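Call for Participants: Home Storage and Everyday Habits Study

Do you own a drawer that no longer closes? Do you have a shelf where the good dishes live next to the dead batteries and a birthday card you meant to mail in December? Then we would love to hear from you.

The Pluma study is a project about how people put things away at home. We are a small team, led by Anneli Hirvonen, and for the past while we have been asking people in and near Cairns to tell us where they keep their keys, their tea towels, their tax papers and everything else. So far we have 1,006 completed questionnaires, and they have been a joy to read — people are so generous with the details of their kitchens! Our goal is 2,000, and we also want to spend more time with a smaller group of households. 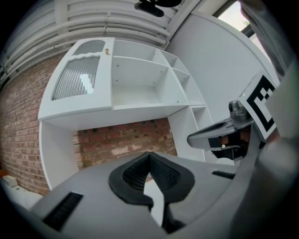

For that second part we are looking for 20 people who are willing to keep a storage diary. You don't need to be tidy. You don't need to own your home, and it doesn't matter if you live alone, with roommates, with your parents or with a houseful of children and their shoes. You should be 18 or over, have lived at your present address through at least one change of season, and be comfortable writing in English, though spelling and grammar are of no concern to us whatsoever.

What we ask of you is fairly simple. Every Tuesday evening you write a few lines about something you put away, something you looked for, and how long you hunted before you found it (or gave up and bought another one). Most people finish in the time it takes to drink a cup of coffee. At the beginning and again at the end, Impi Rautiainen will call you for a friendly chat, and she is a very good listener, so please set aside a bit longer than you think you need.

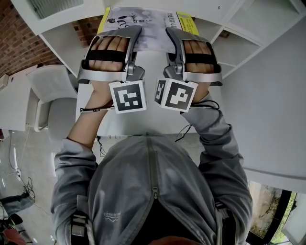
Diary keepers are also invited to one group session at our Evby Street rooms, where we talk over the diaries and try a few sorting tasks together. It is relaxed, and there is always something to eat. You'll be sitting or standing at a desk for much of it, so wear what you would wear at home; a zip-up hoodie like the gray one in the photo is just right, and sleeves that let you reach forward easily are a help. Please tell us ahead of time if you need step-free access or a chair with arms.

As a thank-you, each diary keeper gets 2 gift cards for Endanis, the housewares store, one after the first call and one after the last. Your diary stays with the study team, your name is removed before anyone else reads it, and you can stop whenever you like and still keep any card you have already received.

To put your name down, send us a short note through the contact form, telling us who lives in your home and which drawer, closet or corner gives you the most trouble. Impi answers every message herself, usually within a few days.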